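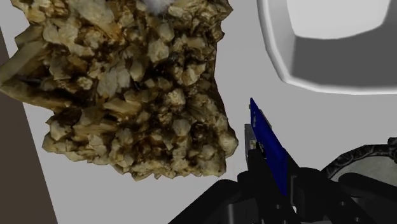 Jyoti Sengar asked that the hose reels be checked before the extinguishers this time, as the reel cupboard on the lower corridor had been found locked at the previous inspection. The order below has been changed accordingly.

FIRE SAFETY INSPECTION CHECKLIST
Ivham Building, all floors
Period: September

1. Hose reels
Cupboards unlocked: Yes
Hose runs out freely to full length: Yes
Comment: Nozzle on the Zomville entrance side is stiff. To be replaced.

2. Extinguishers
All in position and pins sealed: No
Comment: 4 units are past their service date. They remain in place until exchanged.

3. Escape routes
Corridors clear to full width: Yes
Final exit doors open without a key: Yes
Comment: The rear door drags on the threshold and must be eased within 10 working days.

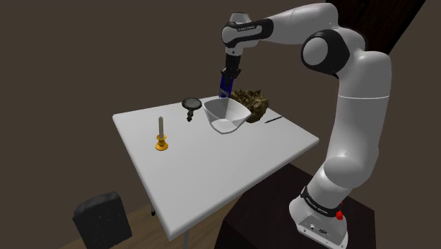

4. Emergency lighting
Monthly test entered in log: Yes
Comment: The log shows a failed fitting on the rear stairs. No repair is entered against it.

5. Alarm
Call point tested and panel reset: Yes
Comment: The test was carried out at 10 a.m. The sounder could not be heard in the Dwivedi store with the door shut. An additional sounder is recommended.

Overall result: Satisfactory, subject to items 1 to 5 above.
Inspected by: Kuldeep Chaudhary

Filed under: Premises > Fire > Completed checklists

Comments (2)

Rear stairs fitting was reported to Fasus in the summer. I will send the job number over. J. Sengar

Could the store sounder be done before stocktaking? We keep that door shut all day.

Premises Office, Ivham Building | Contact us | © Ivham Premises | Back to top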